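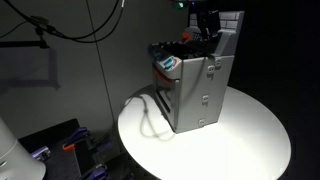
How do you clean a plastic toy stove before it goes back on loan without soaking the whole thing?

Take off whatever lifts off by hand, wash those parts in the sink, and wipe the body with a wrung-out cloth and a soft brush.

The rest of this message is the long version. Thanakorn's question from Sunday is quoted in full first, with my replies after it.

From: Anong Boonchu
To: Brarkberg toy library list
Subject: Re: Cleaning and checking the play stoves

On Sunday, May 29, 2022, Thanakorn Jitpraphai wrote:

> I have taken over intake for the play kitchens and would like to settle
> how they are handled between loans. The current sheet covers wooden
> toys and soft toys. For plastic it says "wipe down and inspect," and
> the stoves come back in a state where that is not enough.
>
> Questions:
>
> 1. How much of a stove should be taken apart for a normal return? I
> have been lifting off the loose parts and leaving everything else. One
> helper has been opening the bodies with a screwdriver.
>
> 2. What goes in the dishwasher, if anything?
>
> 3. The dials collect dirt around the rim. A cloth does not reach it. I
> tried a wooden toothpick, which worked but left splinters behind.
>
> 4. What do you count as damage? I have a stove here with a scuffed
> panel and a stiff dial, and I can't tell from the loan card whether
> either of those was recorded before it went out.
>
> 5. Is there any point in keeping parts from the ones we retire? There
> is a crate of them under the shelf marked Messina and I do not know
> what that refers to.
>
> I have four stoves waiting and the next loan day is in June, so this is
> not urgent, but I would rather not wash them twice.
>
> Thanakorn

1. Taking apart

Your practice is the right one. Anything that comes away with finger pressure is taken off and anything that needs a tool stays where it is. Please ask the helper to stop. The screws in these bodies go straight into plastic posts, and each time they are driven back in the hole gets a little wider. We had a Stallerus stove that had been opened so often that the back was held on with tape.

There are two exceptions. If something is rattling inside the body, open it, because a loose piece in there is usually a broken post or a small part that a child has posted through a slot. If liquid has gone in, open it and let it dry for a full day with the halves apart. In both cases write it on the loan card with the date, so that the next person knows the screws have been out.

When you do open one, drive the screws back by hand. Set the screw in the hole and turn it backward until you feel it drop into the existing thread, then turn it forward. Stop when it is snug.
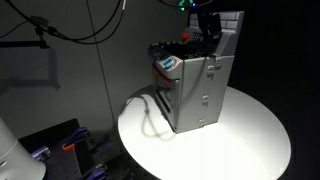

Clips and tabs are a separate matter. A molded tab will flex a limited number of times before it turns white at the root, and after that it is on its way out. I do not unclip a panel for cleaning. If dirt has collected around a tab, a dry brush held at a low angle will lift most of it, and a damp swab will get what is left. Check the roots of the tabs under a good lamp while you are there. White marks go on the card as "stressed" and the toy stays in service. A crack goes on the card as "cracked" and the toy comes off the shelf until I have looked at it.

2. Dishwasher

Nothing with a sticker, a spring, a cavity or a battery contact. That rules out the body and almost everything attached to it. Plain solid accessories such as play plates and spoons can go in on the cool program, top rack, in a mesh bag. Leave the heated drying off. I have a lid that was flat until it went through a hot cycle, and it now rocks.

For the body I use warm water with a small amount of dish soap. We also have Idon spray on the shelf for sticky residue. It works on crayon and on tape glue, but it dulls glossy plastic if it sits, so put it on the cloth and keep it off the toy. Rinse the area with a second cloth afterward. Do not use the abrasive sponge on anything glossy, including the worn one that feels soft.

Order of work, as I do it:

Empty the oven cavity and shake the unit gently upside down over a tray.
Brush all corners, slots and vents dry.
Wipe the inside of the cavity.
Wipe the outside from the top down.
Detail the dials and molded textures.
Dry with a cotton cloth, then leave standing with any door open overnight.

The dry brushing has to come before any water. Flour and play dough crumbs turn into paste when wet, and the paste sets hard in exactly the places that a cloth cannot reach. Vents and any grid of small holes should only ever be brushed, with the holes facing down. If a hole is plugged, loosen the plug with the brush and tap the panel from behind. Pushing with a pin moves it inside.

Molded brick or tile patterns hold a gray film in the joints. A nail brush with soap clears it in two passes. Follow the joints with the brush, horizontal first and then vertical, and blot. The blotting matters more than it sounds, as dirty water left in a joint dries as a line and looks worse than what you started with.

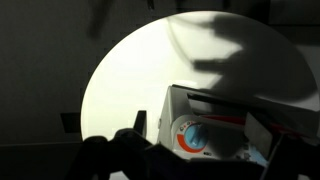
Dials take the longest of anything on a stove. The gap between the dial and the panel is narrow, it faces the child, and it gets whatever is on the child's hands. Put the toothpicks away and use a strip of thin cotton, an old pillowcase cut to the width of a finger. Slide the strip behind the rim, hold both ends and draw it back and forth as you would with a shoe, a quarter of the way round at a time. On a white front like this one, with a light-blue dial and an orange-red crescent curving around its left and lower side, I do the crescent last with a damp swab, as grime shows along a bright edge next to white and is easy to miss on the dial itself. The raised grip bar across the middle gets the brush along both of its long sides. Never pull on the bar to get at the gap. If a dial lifts on its own, clean the stem and press it back square, with your thumb on the center.

A stiff dial is nearly always dirt. Clean the gap, turn the dial through its travel 30 times, and clean the gap again, as the turning will have brought more out. If it is still stiff, write it down and leave it. No oil of any kind. Oil creeps, collects dust and can craze some plastics, and the toy is going to be chewed.

4. Damage

(I have put dials under 2 as well. Question 3 is answered there.)

I use these terms on the card and would like us all to use the same ones:

Scuffed – the surface is marked but a fingernail does not catch.
Scratched – a fingernail catches.
Stressed – white marks in the plastic, no gap.
Cracked – a gap, however short.
Stiff – moves, with more effort than it should.
Loose – moves where it should be fixed.
Missing – name the part.

Scuffed, scratched, stressed and stiff stay in service. Cracked and loose come off the shelf. Missing depends on the part, and a missing part that leaves a sharp edge or an open hole counts as cracked.

The scuffed panel you mention can go out again. Write it down now, note "found at intake, not previously recorded," and do not raise it with the borrower. A card with a gap in it is our problem to fix.
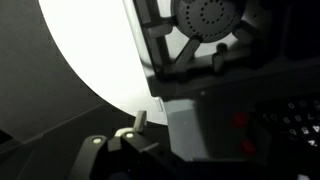 For edges, run a fingertip slowly along every one, including the inside of the cavity and the underside. Eyes are not reliable for this on gray plastic. A burr left from molding can be taken down with fine sandpaper, 200 grit or finer, used wet and then wiped clean. A burr that has appeared since the last loan is probably the side of a break, so look for the piece that matches it before doing anything else.

Test each moving part ten times at the pace a child would use. Levers should return or stay put, according to the design, and should do the same thing every time. Knobs and buttons should not pinch when pressed from the side. If a part can be pulled off by an adult using two fingers, check it against the small parts cylinder in the desk drawer. If it fits inside, the toy does not go out to a household with a child under three.

Sound units, where a stove has one, get a single press of each button and a look at the battery door. The door must need a screwdriver to open. If it does not, the screw is missing, and there is a jar of the right ones on the windowsill.

5. Spare parts

Keep them. Messina is the name of the old play kitchen range that most of that crate came from, and we had a lot of it before the move. The dials and shelves fit nothing else, but we still have two Messina units on loan, so the crate stays until both are retired. The small bags with numbers on them are cross-referenced to the loan cards. The one you are most likely to need is bag 619, which holds door pins.

When you strip a retired stove, keep dials, door pins, shelves, battery doors and screws. Do not keep body panels or anything with tabs on it. Bag each toy's parts separately and write the card number on the bag in pencil on a paper slip inside. Marker on the outside rubs off.

On your four waiting units: dry brush all of them first, then do one completely and time it. I need 45 minutes for a stove in average condition and would like a second figure before I put anything on the sheet. Leave the stiff one until the end. If it has not freed up by then, put it on the repair shelf with its card and I will look at it when I am next in.

I will send a draft of the plastics page to the list once I have your timing. Corrections to the damage terms are welcome before that, especially from anyone who does the ride-on toys, where "loose" may need to be split into 2 grades.

Anong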